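Mar 14, 2021
By Marit Lindholm

Section 3. Enrolling your hardware key in Fludari

1. Sign in to Fludari with your old password. Savor it -- you won't be typing it again.

2. Open Account, then Keys, and choose Add Key. Insert the key and touch it when the light blinks.
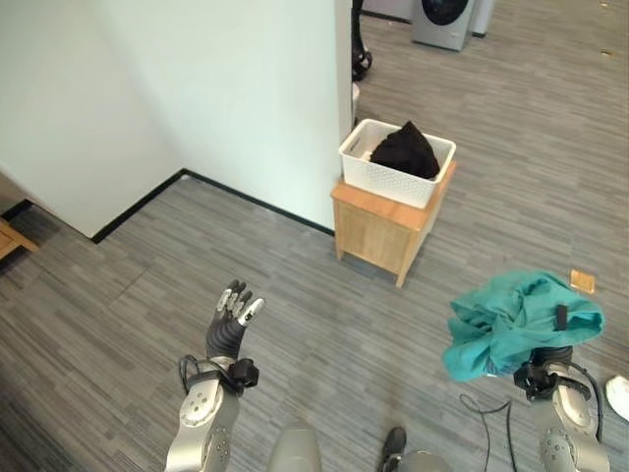
You have 60 seconds before the page gives up and sends you back to step 1.

3. Name the key. "Key" is a poor name once you own two.
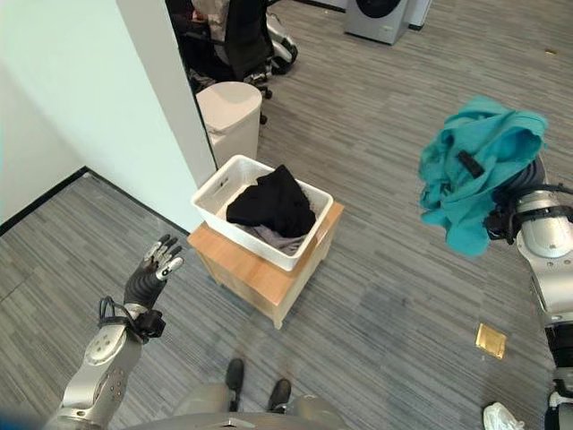 Holger Granström wrote in to ask whether the backup key can live on the same ring as the main one. It can, in the way a spare tire can live under the bus.

Caution: print the recovery codes before you log out. The help desk can't reissue them, and asking nicely has been tried.
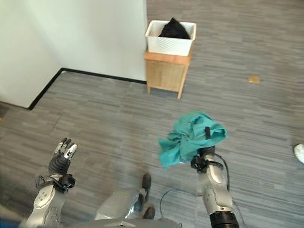

4. Log out, then sign in with the key alone.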